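Ploltden Upholstered Bed Frame – Long-Term Review

Category: Bedroom furniture
Reviewed by Milagros Enriquez
Tested from May, in daily use

The Ploltden is a platform-style bed with an upholstered gray headboard set between posts of light natural wood. It is sold flat-packed by Dandelham at $711 for the size tested, which includes the headboard, rails, center beam and slats. A mattress is not included. I paid full price.

I bought it to replace a steel frame that had developed a squeak at one corner. My requirements were modest: a padded headboard that could be vacuumed, no exposed metal at shin height, and a sleeping surface low enough to use as a laundry-folding station. The last one matters in my apartment, which has no table large enough to lay a shirt out flat.

Delivery and packaging

The frame arrives in 2 cartons. The headboard carton is the heavier one and needs a second person on stairs. Both were intact, with corrugated corner guards and foam sheet between the wood parts. One slat had a knot near the end that I would have rejected at the factory, but it has not split.

Hardware comes in a single blister card, sorted by step number. This is a better system than the usual bag of mixed bolts. The hex key supplied is short and the flats rounded over before I had finished. Use your own.

Assembly

Total time was 165 minutes, working alone after the cartons were upstairs. Most of that went into the headboard. It attaches to the posts with 8 bolts that pass through steel sleeves, and the lower pair on each side cannot be reached with the headboard standing upright. The instructions show it upright. Lay it face down on a blanket, fit the posts, and then lift the whole assembly. Dandelham should redraw that page.

The side rails hook into slotted plates on the posts and are then locked with a cam. Alignment was good on three corners. On the fourth, the plate sat slightly proud of the wood and I had to back out its screws, press it flat and retighten. No drilling was needed.

The slats are joined by a fabric strip and drop into a ledge on the inside of the rail. They are not screwed down at the ends. I added two screws per end on the first and last slat, and the set has stayed where I put it.

Headboard

The padding is firm. Vertical channel stitching divides the face into wide panels, and the stitching lines run straight from top to bottom. The foam behind each panel has enough resistance that you do not feel the backing board when you lean on it to read. After several months there is no visible flattening where my shoulders go.

The fabric is a close weave and gives up lint easily to a vacuum with a brush head. The channels collect dust along the seams, and these need the crevice tool. A spilled coffee (one tablespoon, no milk) came out with cold water and a cloth. I have not tested anything worse.

Color match between headboard and catalog was acceptable. It is a cooler gray in person.

Wood parts

The posts and rails have a pale finish with very little sheen. Edges are squared off, with just enough of a break that they do not catch on skin or sheets. End grain at the tops of the posts was sanded to the same standard as the faces, and this is a place where cheaper frames usually give themselves away. The finish marks if you drag a belt buckle across it. I know this from experience.

Stability and noise

Side-to-side movement is low. There is some flex front to back if you push on the top of the headboard with a straight arm, and it is reduced if the bed is placed against a wall. No squeaks at the time of writing. I retightened the cams once, after the first month, and found that two had backed off by a quarter turn.

Sheets tested

Two fitted sheets were used on the bed. The first was a Tang percale that came off at the corners every few nights and was retired. The second is the Flalska fitted sheet in sage green, which has stayed on. It grips well at the corners and tolerates a hot wash, but it creases, and the creases do not fall out overnight. For sleeping this is irrelevant. If you fold shirts on it, you get a surface that shifts slightly under the palm, so smooth the sheet toward the edges before you lay anything down.

Use as a folding surface

The mattress height puts the surface a little above my knee. Long sessions are done kneeling or sitting on the edge. A long-sleeved shirt fits with a good margin on all sides, and the green makes a useful contrast with blue and white garments – loose threads and missed stains show up quickly.

Bed with the sage-green Flalska sheet on, blue laundry out.
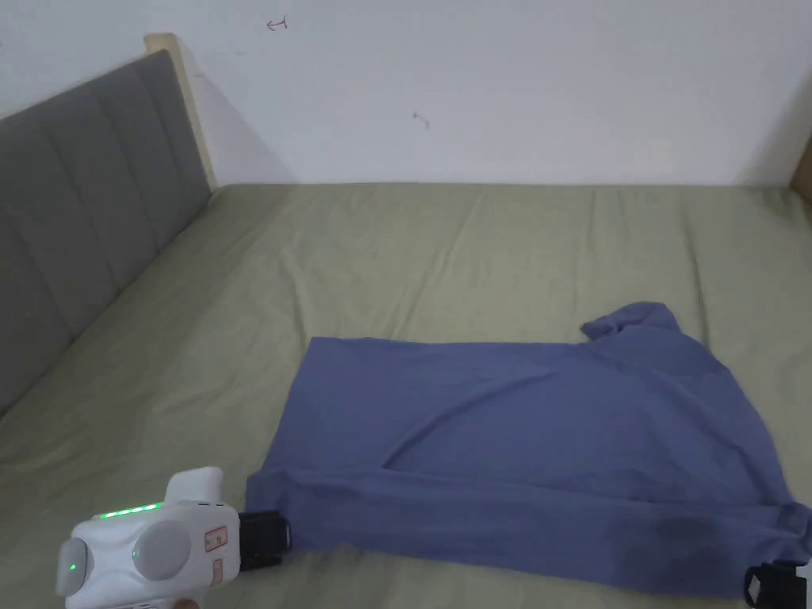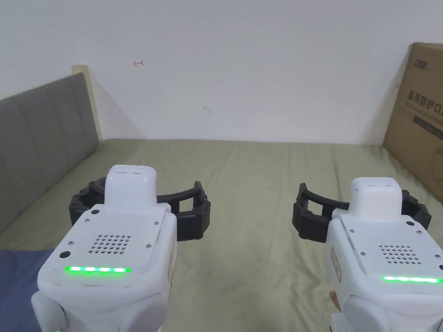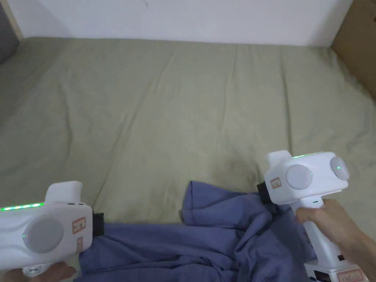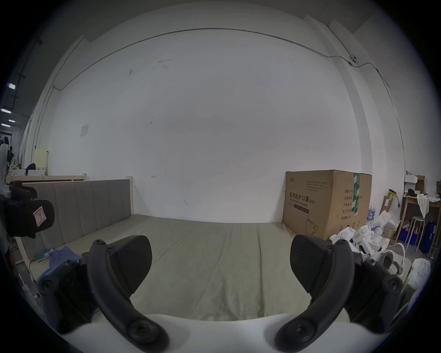 My usual method is to place the shirt face down with the collar toward the wall, fold each side to the center line with the sleeve doubled back, and then bring the hem up in two moves. On a hard table the creases set as you press. On a mattress they do not, and a stack of more than six shirts will begin to lean. A thin cutting mat or a piece of stiff board under the work solves this, at the cost of having to store it somewhere.

The rail stands far enough from the mattress to let you tuck a sheet without scraping your knuckles. The gap is also wide enough to swallow a sock. I have retrieved several.

Clearance under the frame is enough for flat storage boxes but not for a standard suitcase. Check this if you rely on the space. The center beam has one leg with an adjustable foot, and boxes have to go in on either side of it.

Complaints

The supplied hex key, as noted.

The printed instructions, page 6 in particular.

No felt pads are included for the feet. On a wood floor you will want them before the mattress goes on.

Replacement slats are sold only as a full set. I asked Dandelham by email about a single slat and received a polite reply with a link to the set.

Would I buy it again

At $711, yes, with the reservation that the frame goes on sale often enough that patience should pay. The headboard is the strongest part of the product and accounts for most of the price. If you do not read in bed, the Ploltden is more frame than you need, and a plain platform with the same slats would do the job for less.

Rating: 4 out of 5. I will update the slat section if the one with the knot gives way.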